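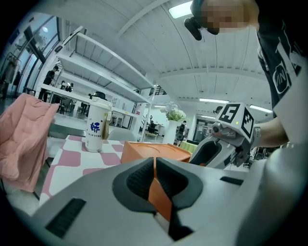 Fig. 6. Orange box on a tabletop.

Contents | Previous | Next | Print

Section 4. Setting the shelves and loading the Fleraten cabinet

You should have a standing cabinet by now, with its back panel on and its doors off. If the doors are on, take them off again. We are sorry, and Section 3 did mention it.

4.1 Before you start

Clear a table or a patch of floor and put everything that is going into the cabinet on it. Most people own more than they thought and have less cabinet than they hoped. It is better to learn this while the shelves can still be moved.

You will need the bag of shelf pegs, a pencil, a spirit level and the short hex key. The long hex key is for the feet. It also fits the shelf clips, badly, and will chew them up if you let it.

4.2 Setting the shelf heights

1. Stand the cabinet where it will live. Moving it later is possible in the way that moving a piano is possible.

2. Measure the tallest thing you plan to store and add 15 mm for your knuckles.

3. Find the row of holes that matches. The holes are numbered from the bottom up on the left side panel. On the right side panel they are not numbered, so count twice.

4. Push four pegs in, flat side up. They should go in with a firm thumb. If you find yourself reaching for a hammer, the peg is in backward.

5. Tilt the shelf, slide it in above the pegs and lower it. Check it with the level before you do the next one.

6. Fit a clip at each front corner and turn the hex key until it stops. Then stop.

Note: The middle shelf is fixed. It holds the cabinet square and has no interest in your storage plans.

CAUTION: Fasten the wall strap before loading anything. The strap is in the small bag marked W, along with a screw for solid walls. Hollow walls need an anchor, which we do not supply – walls vary too much for us to guess at yours.
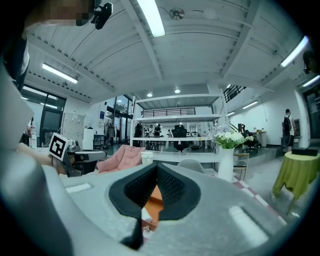

Fig. 7. Reaching in from the left.

4.3 Loading

1. Start at the bottom with the heavy things: paint cans, tools, the bread machine.

2. Work upward. Each adjustable shelf carries 21 kg spread evenly. One 21 kg object in the middle of a shelf is not spread evenly, however you turn it.

3. Keep the total under 70 kg, doors and good intentions included.

4. Leave a finger's width behind everything so the back panel can breathe. Without the gap, damp walls will sooner or later give you damp boxes.

5. Put labels on the ends that face out. This sounds too simple to print, and we have printed it in every edition.

CAUTION: Do not stand on the shelves. The middle one will hold you just long enough to make you confident.

4.4 Hanging the doors

Turn the screws on each hinge halfway out, hook the door on at the top, then swing the bottom in. Tighten the top hinge first. If the doors meet in a slanting line, the floor is probably at fault; go back to the feet and use the long hex key, whose moment has come.

Check all the clips again after 60 days, then whenever the cabinet starts to creak.

Related guides
Nazari drawer insert: fitting and removal
Lalley wall strap: choosing an anchor
Statosberg door set: replacing a hinge
Fleraten cabinet: spare parts list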